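**Ekham Bin Sorting Package**
Status: pilot units only

Ekham is a bin-picking package for mixed household items. It mounts on an existing industrial arm and takes things out of a tote one at a time. Typical jobs are clearing a lost-and-found bin or emptying a returns tote - work that people still do by hand in most places.

It isn't ready to run alone. Rigid items with a clear edge are the easy part. Soft items, shiny metal and things lying on top of each other still need a person nearby. Plan on one operator for every 2 cells. 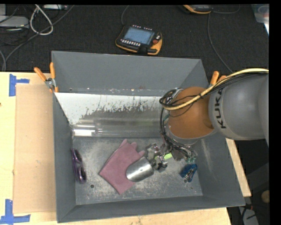 Tímea Sipos wrote to us that her returns desk can live with a slow machine, but she won't buy one that stops at every glove and waits for help. Fluston, the next software release, lets the arm skip an item and come back to it later.

**Included**

- Gripper with 2 spare finger sets
- Bin clamps
- Ekham software, 2 seats
- 60 days of remote support

**Not included**

- Robot arm and controller
- Table
- Safety fencing

Pilot orders go through Marlies Eberhard at Gruber. Send a list of what's in your bins with the request.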